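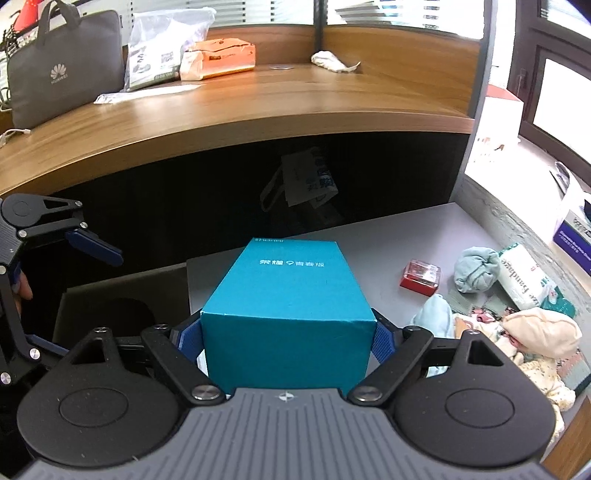

Why does the indigo vat keep going flat by the second afternoon?
Most likely it's losing heat overnight and the reduction stalls. Warm it back up slowly, feed it a little fructose, leave it covered for a few hours, and test a scrap before touching the lime.

June, workshop book, dye bench. Started writing at 7:40 in the morning with the kettle on.

That question has been chalked on the board long enough that I thought it deserved a proper entry, and whoever opens this book next (hello Liên, hello Fatos) can have the whole story in one place. The vat in question is the big one by the back wall, the one we made up with the Turomum indigo. The little vat is behaving beautifully and I have nothing but kind words for it.

Came in to find the liquid a murky blue-green with hardly any coppery skin on top, and the flower had shrunk to a sad little clump at the edge. Smell was fine, a bit like wet hay. pH strip looked the same as last night. So I left the lime alone, which took some willpower, and set the pot in the warm water bath instead. Added 5 grams of fructose dissolved in a cup of hot water, poured down the side, stirred slowly in one direction and then drew the paddle back toward me so as not to whip any air in. Lid on, blanket over the lid, and went off to deal with the yarn.

The yarn! Xuân dropped off the wool from Zostside, 308 grams of it in five skeins once I had them tied properly, and it is lovely stuff, soft and springy, but there is still a good deal of grease in it. I scoured the lot with the plain soap and let it cool in the pot by itself. The rinse water came out the color of weak tea, and the second rinse was better. I'd like one more pass before any of it goes near the blue.

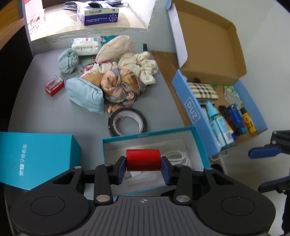 By a little after one the vat had turned the yellow-green I like to see, clear under the surface when I tipped a spoonful against the light, and there was a fine shiny skin on it again. Dipped a cotton scrap for five minutes, then another scrap twice with a good long airing between. The single dip came out a soft sky blue. The double is closer to the blue of my grandmother's kitchen shutters and I pinned it to this page so you can all admire it.

I asked Nermin about the overnight cold and she thinks we should stop fussing with blankets and move the whole pot to the inside wall. She ran a vat through a winter at Vosby in a stone shed, so I am inclined to listen. It does mean emptying the shelf there, and the madder jars will need to go somewhere that isn't the windowsill.

Madder, while I think of it: Yến wants 100 grams ground fresh for the Lục scarves and would like it coarser than last time. Her last batch went brownish and she suspects the pot got too hot while she was on the phone. I'd keep it well under a simmer and give it the whole afternoon.

Still to do: third scour on the wool, rinse with a splash of vinegar. Check vat again at six, feed only if the skin is gone. Ask Fatos for the long thermometer back. Label the scraps before I forget which is which, the single dip has the notched corner.

6:15, vat still warm and still yellow-green. Skin a bit thinner but holding. Didn't feed it.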